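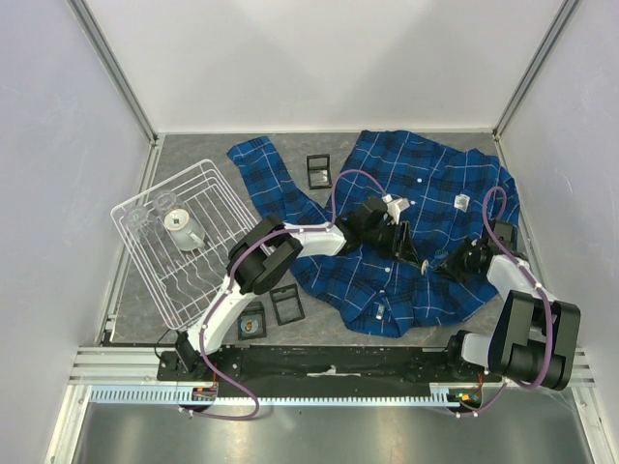 A blue plaid shirt with black checks and thin white lines, laid out on a gray, stone-patterned table.

Drosska opens shirt repair and folding service in May

Drosska, the clothing care shop of Katherine Bermúdez and Demyd Maksymiv, will start a new service for everyday shirts in May. Customers can bring cotton, flannel and linen shirts to the counter until 5 p.m. and receive them back after 2 working days, repaired, pressed and folded.

The service includes the sewing of loose buttons, small repairs at the cuffs and the collar, and folding in the size that the customer asks for. The care label of every shirt is read before any work begins, and a shirt without a label is first discussed with the owner.

"Many people bring us a suit, but the plaid shirt they wear every weekend stays at home with a missing button," said Katherine Bermúdez. "We would like to see this shirt also."

During a trial in the winter, the shop received 165 shirts. The most frequent request was a new button, and after it a worn collar. For this reason Drosska now keeps a bigger stock of small white and pale buttons, which fit most casual shirts.

Long sleeves are folded flat behind the back of the shirt, with the collar left open or closed as the customer prefers. Shirts for travel can be folded smaller.

The counter opens at 9 a.m. Orders of more than five shirts should be announced one day before. Questions from the press are answered by Nia Hopkin at the Drosska counter.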